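Notes from the Hultbridge open day, for the equipment budget

Drallosent opened its Hultbridge workshop to buyers in January, and Delia Vlad and I drove over from Calludcombe to find out what a small arm costs once you stop reading the front of the brochure. We left early, got lost twice in the same industrial park, and arrived in time for the last of the good pastries.

The small arms were in the back room, working on blocks. 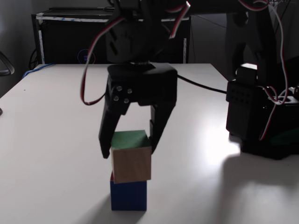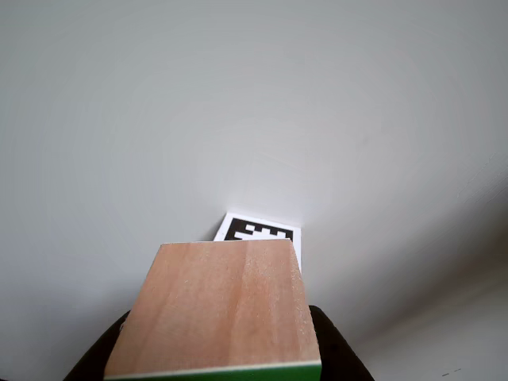
Colored wooden blocks are what everyone shows you, and I've decided I don't mind. You learn more from a block than from a slide with a rocket on it. Our own parts are about as glamorous, and if a gripper can't manage a cube it has no business near a tray of hinge pins.

### What they quoted

Markos Kokkinos handles sales and has the calm of a man who has never had to assemble the thing. His number for the arm with a two-finger gripper is $1680. Delia asked what was left out of that number, and he got out a second sheet of paper. I've come to believe there is always a second sheet.

- Spare fingers: $158 a set. He suggests 2 sets in the first year.
- Power supply: included, though the cord is not. I have no comment.
- Table: ours to find. It has to be flat and it has to stay put, so the one by the loading door is out.
- Computer: ours as well. The old office machine might do, and Markos said "might" with some feeling.
- Training: one morning for up to 4 people, at their place. More people means another morning and another invoice.

Delivery was described as "a few weeks," and I've written it in the plan as spring.

### What the engineer said

Omolara Nnaji sets these up for customers and was far more useful, partly because Markos had gone to find the coffee. Her advice was to budget more for the hours than for the hardware. A new part means somebody sits with the arm and teaches it, and that somebody has a salary. She'd plan on around two weeks of one person before we get anything worth counting, and she would fix the lighting first. We have skylights. Delia wrote down "blinds" and underlined it.

I asked what breaks. Cables, she said, then servos, then the patience of whoever is closest. The spare cables are cheap and go on the order. For the servos she'd keep one on the shelf and reorder when it gets used.

### The other option

We also looked at a bigger unit from Đào, on loan to the shop next door. Very handsome. The price was available "on request," so I requested it, and got a brochure. It would also need a stronger floor than ours – I'm leaving it out of this year's plan and most of next year's.

### What I'd ask for

One arm, two sets of fingers, the training morning, the blinds and a decent table. Kanini Rugemalira has offered to be the person who sits with it, and I'd like that in writing before she has time to think it over.

Still open: who pays for the blinds (building or equipment?), and whether the quote holds past the end of the quarter. Markos said he'd check.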